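3.2 Surface finishes and the floor-to-wall junction

The second part of the survey dealt with finishes. In the homes we visited, the owners had usually chosen the floor first and the wall covering last, often years apart and from different suppliers. Bednárik and Ahonen recorded each room on a two-page form covering floor material, wall finish, metal trim and the condition of the line where floor and wall meet. The form was tested in February on 5 rooms in the Rindutness district and changed only slightly afterward: the box for "skirting" was split into "none," "same as floor" and "other."

Polished stone was the most common floor in the older buildings. Owners described it as easy to sweep and hard to replace, and several said they would have picked a different color if the floor had not come with the home. Wall finishes were far more mixed. Plant patterns in grey or green were popular in rooms redone by the present owners, and they were often set against floors in a much stronger color. Figure 4 gives one case, with a red marble floor and a pale wall carrying a pattern of grey leaves.
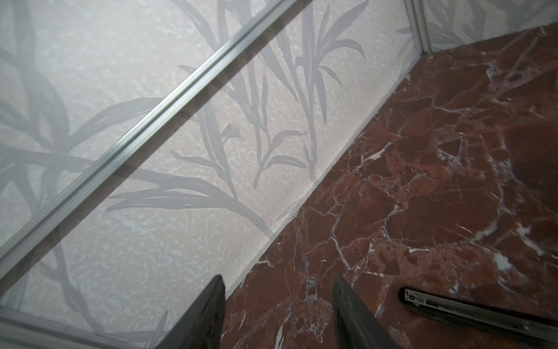
Figure 4. Polished red marble floor and leaf-patterned wall, with aluminum framing at the corner.

Metal framing was noted separately. Aluminum profiles had been added to many rooms after the floor was laid, either to hold glass or panels or to cover a corner. On a patterned wall the profile breaks up the design, and the pattern may look paler on one side of it than on the other. We coded this as "pattern interrupted" whether or not the owner had mentioned it. Hakala coded all the rooms from photographs and Adugna repeated the work without seeing the first set of codes. They disagreed mainly on texture — a mottled background was sometimes entered as plain — and these cases were settled by going back to the survey form.

Of the 140 rooms in the sample, 49 were coded as having a strong contrast between floor and wall. Owners of these rooms did not rate them lower for comfort than other owners did. They did talk more about cleaning, and in particular about dust along the foot of the wall, where a polished floor shows it easily. One owner in the Culel blocks said she wiped that line by hand every morning and left the rest of the floor for the weekend. The ratings for each finish are reported in Section 4.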